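Rechercher dans la documentation
Temps de lecture : 3 minutes
Ce site utilise des cookies de mesure d'audience. Accepter Refuser

Guide d'installation du poste Felov
Section 4. Démonstration en journée portes ouvertes

4.1 Objet

La présente section s'adresse aux établissements qui présentent le poste Felov à des visiteurs. Elle complète la procédure de mise en service et ne s'y substitue pas. L'animateur désigné doit avoir suivi la formation de premier niveau dispensée par Gerum.

4.2 Préparation du plateau

1. Dégager le plateau blanc et l'essuyer avec un chiffon non pelucheux.
2. Disposer les objets de démonstration du jeu Leitão : cubes en mousse jaune et violet, banane, figurine de panda, pain factice. Le pain se place dans la corbeille tressée.
3. Placer le bac crème ouvert et vide devant les cubes, côté opérateur. Ouvrir le couvercle de la petite poubelle si celle-ci figure au programme.
4. Poser l'assiette rose à plat, du côté opposé à la corbeille.
5. Amener la pince au-dessus du plateau, doigts ouverts et dirigés vers le bas, sans contact avec aucun objet.
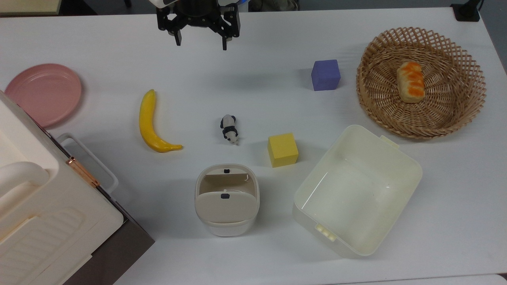

6. Charger le programme 632 depuis le pupitre et attendre la fin de l'autocontrôle. Si le code 492 s'affiche, reprendre la procédure à l'étape 5.

ATTENTION : ne jamais modifier la position d'un objet lorsque le bras est sous tension. Demander l'arrêt à l'animateur, puis attendre l'extinction du voyant de mouvement.

4.3 Accueil du public

7. Tracer au sol une ligne de sécurité à 1520 mm du bord du plateau. Les enfants restent derrière cette ligne, accompagnés d'un adulte.
8. Annoncer à voix haute chaque mise en mouvement.
9. Lancer le cycle à vitesse réduite. Un premier passage à vide au-dessus du bac permet au public d'observer l'articulation des doigts avant toute saisie.

Remarque : lors des visites organisées à Tistcombe en janvier, les groupes comptaient jusqu'à 12 personnes. Au-delà, la visibilité depuis le fond de la salle devient insuffisante.

10. Pendant le cycle, l'animateur se tient à portée de l'arrêt d'urgence et commente les déplacements du bras. Il veille à ce que son corps ne masque pas le plateau. 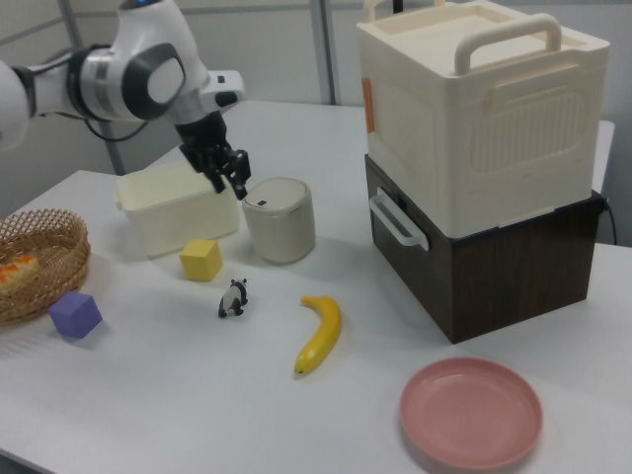
Les questions des visiteurs sont recueillies entre deux cycles, bras immobilisé. Celles qui portent sur les tarifs ou les délais de livraison sont transmises à Raquel Morais, responsable des relations avec les établissements.

4.4 Fin de séance

11. Ramener le bras en position de repos et couper l'alimentation au pupitre.
12. Ranger les objets du jeu Leitão dans leur sachet d'origine. Remplacer tout cube dont la mousse est entaillée.
13. Consigner l'heure de fin et les incidents éventuels dans le registre du poste. Le registre est relevé chaque vendredi.

Recevez les mises à jour de ce guide par courriel. S'inscrire à la lettre d'information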